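August, quarter to seven in the evening

Stayed on after the others to finish the house rules for the two-arm table. Kanchan wants them on the wall before the Brornton people come, and the draft I inherited was four pages long with a paragraph on footwear. Mine is down to one side.

Spent the morning watching the caps task with the sheet in my hand, marking each rule as kept, broken or unclear. Most of the unclear ones were my own wording. "Keep the table tidy" means nothing when the task is a pile of caps. I have changed it to "only task items inside the rails, and the lamp". The lamp stays because it is in the written layout, and the layout is what Parvathi checks against.

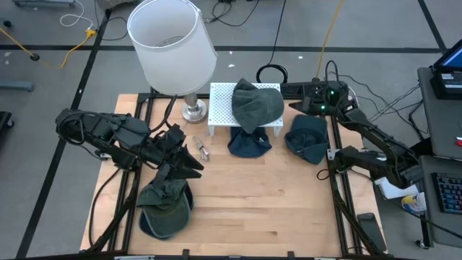

Caps task, green one on top of the navy at the left. Lamp at the back.

Rule 4 took the longest. It says where each arm may go while the other is working near the stand. Sumathi's view is that the idle arm should go right back to its rest position every time. Saranya thinks that doubles the wear on the elbow joints for no gain, and that a raised gripper clear of the items is enough. I have written it Saranya's way for now, with a line saying the operator must be able to see both grippers before starting the next move. Sumathi has put her initials next to it with a question mark.

Then cables. The old draft says "no trailing leads" and we have never once met that. I looked at the floor on the way to lunch and wrote down what I would accept: power leads away from where the operator stands, nothing across the walkway to the desk, slack on the arm cables kept on the outer side of the rail. The first of those needs doing properly. Kumaresan has asked Prodari for floor covers and been quoted 30 days.

The lamp flex is a separate matter. It is on the tabletop, inside the reach of both arms, and the layout doesn't mention it at all — only the lamp. I have added it as rule 9: the flex and its switch are to be treated as an obstacle and given a fixed place.

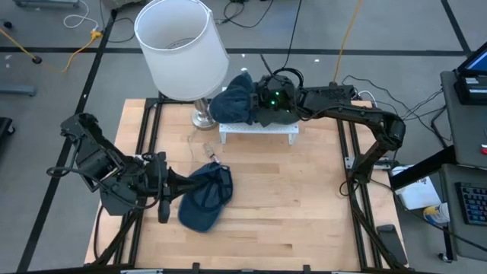 Right gripper on the dark bundle, left one by the navy cap. Flex and switch on the wood, see rule 9.

Logbook is at run 2,382. Went back through the last 19 entries after tea and three had no operator name, so that goes in as well: no name, run doesn't count. Kanchan will like that one and the others won't.

Still to settle: who may clear a stop. I say the person who pressed it, or whoever they hand over to out loud. Kumaresan says anyone trained. We left it.

Printed two copies. Must ask Parvathi where the laminating pouches are, and ring Celley about the invoice before ten.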